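Elura (mobile X-ray system)

Elura is a battery-powered mobile X-ray system for use at the bedside, built by the medical equipment maker Flalla. It was designed for small and mid-sized hospitals where moving a very sick patient down to the imaging department is difficult or risky. The system is best known for its remarkably slim column, its quiet drive motors and its keyed detector dock, a simple piece of hardware that has won it a loyal following among radiologic technologists.

Background

Bedside X-ray imaging is one of the great workhorses of hospital care. A chest image taken in the ward can show whether a breathing tube is well placed, whether fluid is building up around a lung, or whether a feeding line has gone where it should. The patient stays in bed, the monitors stay connected, and the picture is ready within moments of the exposure.

Older mobile units did this job well but were often heavy and wide, and their tall fixed columns blocked the view of the person pushing them. Engineer Kastriot Todorova began sketching a narrower machine while working on cart designs at Flalla, and the first working version was shown to hospital staff one October under the name Shojaei. The name Elura was adopted when the unit went into regular production. 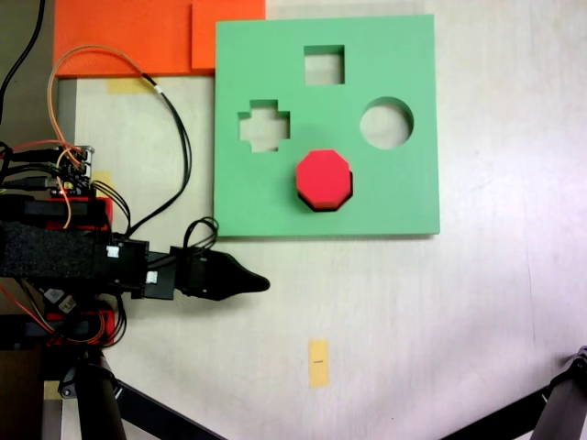
Design

The Elura cart rides on four wheels, the rear pair driven by separate motors so that the unit can turn almost on the spot. Its column folds down for travel, giving the operator a clear view ahead, and rises again at the bedside with a light push on the handle. The tube arm is balanced by springs and holds its place wherever it is let go, a lovely bit of engineering that makes fine positioning feel nearly effortless.

Power comes from a sealed battery pack under the rear cover. A full charge allows up to 62 chest exposures, and 15 minutes at a wall outlet restores enough for a short round of the wards. The cart can be charged and used at the same time, though the drive motors lock while the cord is plugged in.

Images are captured on a flat wireless detector that slides beneath the patient. The detector sends each image to the cart's screen for review and then on to the hospital's picture archive. If the wireless link drops, images are stored in the detector and passed along as soon as the connection returns.

Detector dock

The dock is a shallow, molded well on the front of the cart, where the detector rests and recharges between exams. Each of its corners has a different profile, so there is only one way to put the detector in.

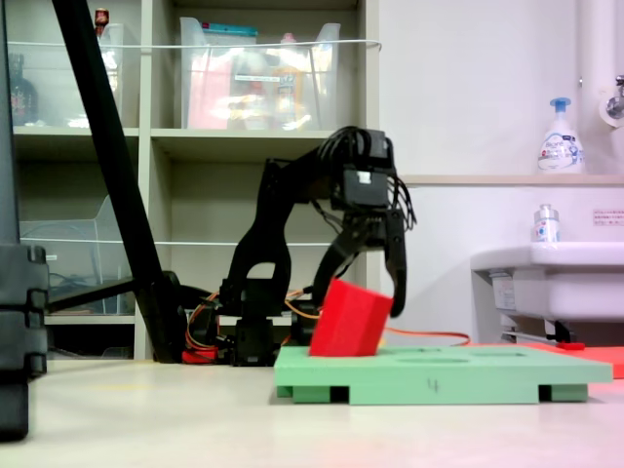
Early docks had a plain rectangular well, and technologists in a hurry sometimes left the detector resting on the rim with its contacts a hair away from the charging pins. Giving the well a distinctive outline solved half of the problem. The other half was tilt, a detector sitting at an angle with its lower edge wedged in the well and one corner pointing up. A detector caught like that may look parked from across a room. Flalla's answer was to slope the upper walls of the well inward, so that the detector slides down flat under its own weight, and to add a light that comes on only when all of the contacts meet. It's a wonderfully plain fix, and later Flalla products have used it too.

Use at Sandau

The first large site to adopt the system was the hospital at Sandau, which placed units on 26 wards. In its first year there Elura was used for 2,541 bedside exams, most of them chest images in intensive care and the recovery rooms. Staff praised the folding column above all - several wards moved their supply shelves back to where they had stood before the older, wider carts arrived.

Radiation safety

As with any mobile X-ray unit, the operator stands well back from the tube and wears a protective apron. Elura can be triggered by a remote handset, and a chime sounds before each exposure so that others nearby can step away. The estimated dose is recorded with every image.

See also
Digital radiography
Flat-panel detector
Portable ultrasound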